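Block Night at Justilberg: the long hunt for the dropped cube
Posted Dec 29, 2020

Welcome to the Justilberg gallery! If you've followed our little corner of the Tornenthorpe workshop pages for a while, you'll know how much we love a good fault. This one was a beauty. For most of the winter the picking program (we call it Peltuven) kept letting go of blocks on the way to the basket. It didn't happen every time, or even often, which made it all the more maddening and all the more fun to chase.

Basket, blocks and ball, with the arms at work over the white cloth:

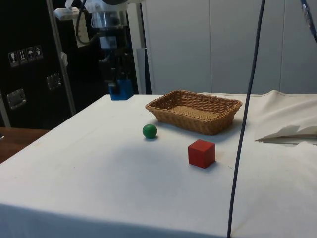
Red cube out towards the front, green ball by the basket. The ball rolls if you so much as look at it, so it makes a cracking test piece.

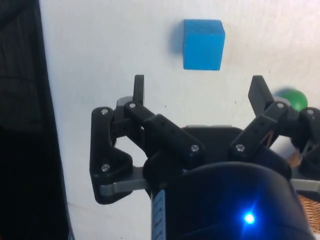

Fingers wide open and a clear gap before the blue cube. We got very fond of this view, as it's where you can tell whether the approach is straight. 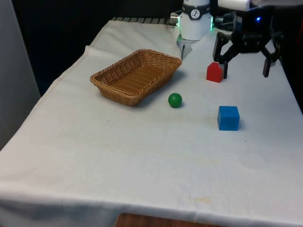

Blue cube in front, the little red house further back, and the basket still empty. The house has a peaked top, and we'll come back to why we like that.

So, the fault. A run for us is 300 picks, and in the first full run we lost 12. Every one of them went the same way: the fingers closed, the block came up nicely, the arm set off sideways and then the grip simply let go. No warning, no error on the screen, just a clonk and a block heading for the floor. Peltuven carried on to the basket with nothing in its fingers, opened them very politely and logged a success. We laughed a lot at that, and then we stopped laughing, because a machine that thinks it's holding something when it isn't is a proper safety matter. A wooden block on your toe is nothing much. We do have plans for heavier things.

First guess was the finger pads. We cleaned them, ran it again, and it was just as bad. Second guess was the closing force, so up that went, and the drops stayed exactly where they were. Third guess was the cloth snagging under the block, which was a lovely theory and kept us going for a whole evening. Wrong again!

What cracked it was the log from Kartha, the small controller board that passes messages to the gripper. Buried in there was a gap. Every so often the "keep holding" message arrived late, and if it was more than 333 milliseconds late the gripper decided it had been abandoned and relaxed. That's the factory behaviour we'd picked ourselves, ages ago, for a completely different job where letting go was the safe thing to do. Over a basket of blocks it's the worst choice going.

And the late messages? A cable. One connector was slightly loose and only played up when the arm swung far enough to tug it, which is why picks close to the basket were always fine and the long reaches weren't. I can't tell you how pleased we were to find something you could wiggle with a finger and watch the fault appear on the screen.

Changes since then:

The connector has been replaced and the cable has a bit more slack in it.
If messages stop, the gripper now holds on and the arm stops where it is.
Peltuven checks the finger gap after every lift. If the fingers have closed all the way, there's nothing between them, and it says so.
Nobody reaches over the cloth until the arm has been paused, even to rescue a rolling ball. This was always the rule, but we'd got slack about it while we were chasing drops.

The finger gap check is where the house block earns its keep. Grab it too high and you get the slope of the roof, so the gap comes out narrower than it should and the block can slide away. It's a brilliant way of finding a sloppy height setting, and it found 8 bad grips in one go that the cubes had never shown up.

We're doing another full run in January with the new settings and the longest reaches we can manage. The log will go up on the Tornenthorpe page alongside the old one, drops and all, so you can compare the two.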